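Fórum Páginas Soltas > Literatura e lugares > Romances policiais

Tópico: A ilha da série Morkness existe ou não?

farol_do_norte
12 December 2022

Acabei o segundo livro da série Morkness, da Unnur Lykkegaard, e fiquei com uma dúvida que não consigo resolver sozinho. A ilha de Amus, onde se passa quase tudo, é inventada de uma ponta à outra ou ela pegou numa ilha verdadeira e mudou-lhe o nome? A descrição do porto é tão exacta (a rampa, o armazém do sal, a casa do prático virada a norte) que me custa acreditar que tenha saído só da cabeça. Na minha edição não há mapa nem nota da autora.

teresinha_lê
Há nota da autora, mas só na reedição, e vem no fim do primeiro volume. Ela escreve que passou lá cinco verões em criança, em casa de uma tia, e que trocou o nome a pedido da família. Não diz que ilha era. Diz que o armazém do sal existiu e que ardeu antes de ela começar a escrever.

Quim Bastardo
Essa nota vale o que vale. A Lykkegaard deu mais de uma versão da história. No posfácio do terceiro livro já são só dois verões e a tia passou a madrinha. Eu acho que Amus é uma montagem de vários sítios e que a infância na ilha foi sendo arranjada depois, quando os livros começaram a vender.

teresinha_lê
A tia pode ter sido madrinha também, Quim. Na minha família aconteceu com metade dos primos.

Quim Bastardo
Pode. Mas os verões não passam de cinco para dois. 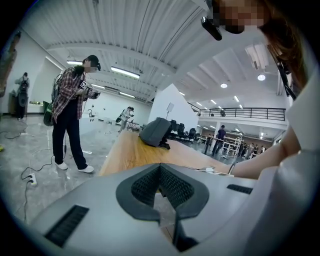
papel_pardo
Quanto à ilha, o que me convence de que há um lugar verdadeiro por trás são os horários do barco. Nos três primeiros livros a travessia de Nastance para Amus demora sempre 45 minutos, seja qual for o enredo, e o capítulo em que o inspector perde o último barco só funciona por causa disso. Quem inventa uma ilha distrai-se com essas coisas de um livro para o outro. Ando a reler tudo com um caderno ao lado, numa mesa de madeira cor de mel como a da fotografia, e até agora só apanhei um erro, no quarto volume, em que a travessia se faz de noite e ninguém repara que já não havia barco. De resto bate tudo certo, incluindo as marés de Janeiro.

farol_do_norte
O quarto ainda não li, cuidado com o que contam.

papel_pardo
Desculpa. Não estraga nada, é uma cena de passagem.

mareante72
Trabalhei muitos anos em barcos e as marés dela não me parecem assim tão certas. No primeiro livro há uma maré baixa de manhã e outra logo à hora do almoço. O intervalo é curto demais. Quem passou verões numa ilha sabe isto sem precisar de tabela.

papel_pardo
Fui ver. Tens razão quanto ao texto, mas essa passagem é contada pela testemunha, a viúva do prático, e mais adiante percebe-se que ela mentiu sobre a hora. Sempre li aquilo como uma pista.

mareante72
Admito. Nunca tinha pensado nisso. Mesmo assim acho que é dar muito crédito à autora.

Quim Bastardo
Também acho. Se fosse pista, o inspector usava-a, e ele não volta a falar da maré.

papel_pardo
Volta, no interrogatório da lota. Pergunta-lhe se tinha os pés molhados. É uma linha só.

livros_da_cave
Entro só para falar das edições, que variam muito. A primeira tradução foi feita a partir do inglês e cortou bastante, sobretudo descrições da ilha. A da Öztürkmen foi feita do original e tem mais 200 páginas no conjunto da série. Na Öztürkmen o segundo livro traz um mapa desenhado, com a rampa e o armazém do sal assinalados. Se o farol_do_norte não tem mapa, deve ter a antiga.

farol_do_norte
Tenho a antiga, sim, comprada em segunda mão. Não fazia ideia dos cortes.

teresinha_lê
O mapa é bonito mas tem a casa do prático virada a sul. Escrevi para a editora e nunca responderam.
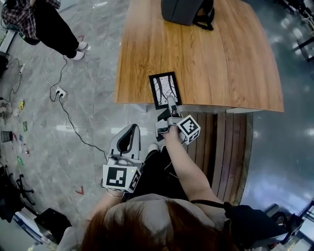
nuvem_baixa
Pergunta de quem está a chegar agora: é preciso ler os livros por ordem?

livros_da_cave
Os dois primeiros, convém, porque o segundo começa com o julgamento do caso anterior e diz logo na primeira página quem foi. A partir do terceiro cada caso fecha em si, e o que continua é a vida do inspector e a zanga dele com o irmão.

nuvem_baixa
Obrigado. Vou procurar a da Öztürkmen, então.

Quim Bastardo
Eu começava pelo terceiro, que é o melhor, e depois voltava atrás. O primeiro demora muito a arrancar.

teresinha_lê
Discordo completamente. O primeiro demora porque está a apresentar a ilha, e sem isso o final do terceiro não tem peso nenhum.

mareante72
Nisso estou com a teresinha. E o capítulo do nevoeiro no primeiro está bem feito, com ou sem marés.

farol_do_norte
Encomendei o primeiro na edição nova para comparar com a minha. Quando chegar, copio para aqui a parte da nota da autora que fala da tia.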